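Silicone wine glasses for a camper, do they make the wine taste weird?

Asked by Yolandi Le Roux, 5 September 2019

Hi all! We bought a little secondhand camper in Gultby this spring and I've already broken 6 real wine glasses in it (two of them in one pothole). My sister keeps telling me to go silicone. I love the colors but I'm worried about three things: does the wine pick up a rubbery taste, do they hang on to dish soap, and how do you store them so they don't turn into a squashed heap in the cupboard?
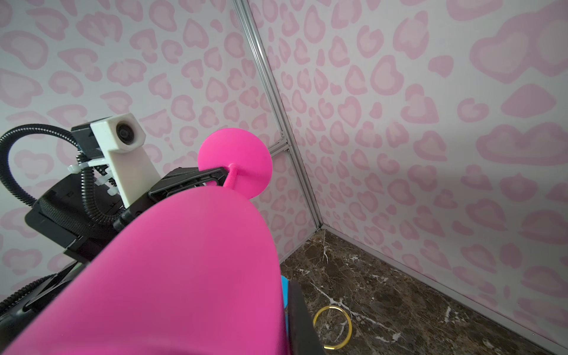 We mostly drink cheap red, so I'm not fussy, but I did try a silicone cup at a campground in Pesden once and all I could taste was lemon detergent. Was that the cup or the person washing it? Thanks!

3 answers

Eusebio Chávez
The person washing it, I'd bet money. Silicone grabs scented soap like crazy. Use unscented, rinse hot, and if they already smell, soak them overnight in water with a good splash of white vinegar. Ours went in the oven at a low heat once after that and came out fine, but check what your maker says first, I don't want to be blamed for a puddle!

For storage we lay them on their sides in a wire rack, stems through the loops. It sits right on the counter when we're parked and goes in a towel-lined tub when we drive.

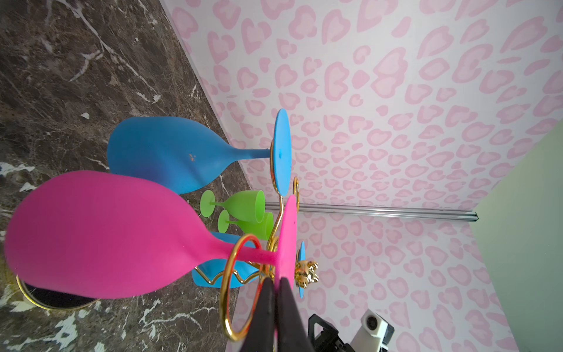 Pink glass on its side in the gold wire rack, blue one next to it.

Taste-wise, red is okay. White I notice it a bit, especially if it sits a while. Don't leave leftovers in them overnight like I did last December, that smell took 14 washes to go away.

Jouko Kettunen
just use mugs

Helmi Suominen
Mugs are fine but they're not as fun, Jouko :) I agree with everything Eusebio said about soap. One more thing, they pick up every bit of lint and dog hair, so give them a quick rinse before you pour. 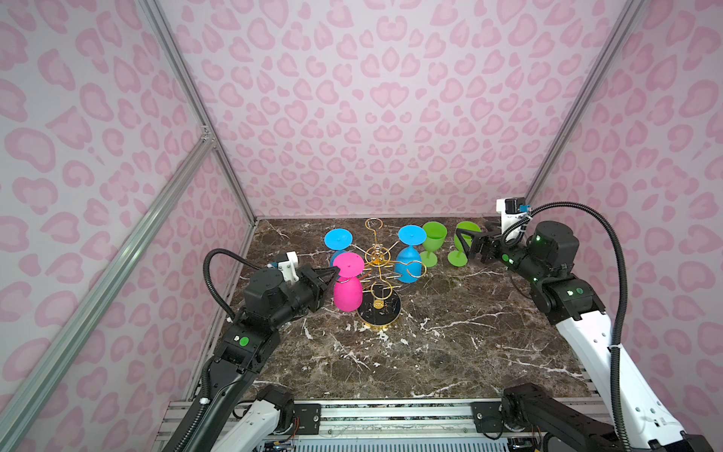

Also squeeze gently when they're full! I grabbed mine by the bowl the first night and sent merlot straight up my sleeve. Hold them low down, near the stem, and you'll be fine after an evening or so.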